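Policy loses the bottle once it is inside a cup

Tatiana Bartoš
November 19, 2024

Two-arm cell, bottle and two cups, learned policy fed by one fixed camera and one wrist camera per arm. Trained on 147 demonstrations. With the bottle on the table the grasp is fine. If the bottle starts inside the pink cup, the arm hovers and the predicted actions oscillate. 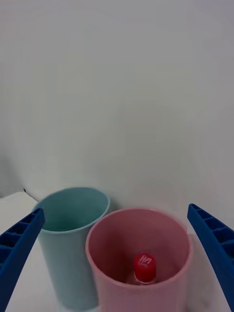
I train at 18 Hz with random crops on all views, and the wrist crop is the same size as the fixed one. Is this a data problem or a perception problem?

Natália Kadlec

Probably more demos. We went to 500 and it got better.

Ludmila Šindelář

Check perception first – it costs less. From a wrist view the only strong cue is the red cap at the bottom of the cup, and a random crop can remove it. Log the cropped tensors, not the raw camera stream. Then:

1. Turn off cropping for the wrist views and retrain. Leave it on for the fixed camera.

2. Split your evaluation by start state: bottle in a cup, and bottle in front of the cups. One success rate over both hides the failure.

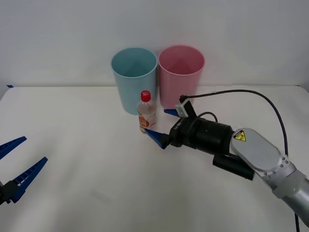
3. Mask the fixed view at inference with the bottle in the cup. If the actions barely change, the policy was relying on the wrist view there, and extra fixed-camera data will not help.

Tatiana Bartoš

Step 1 removed most of the oscillation – still running step 3.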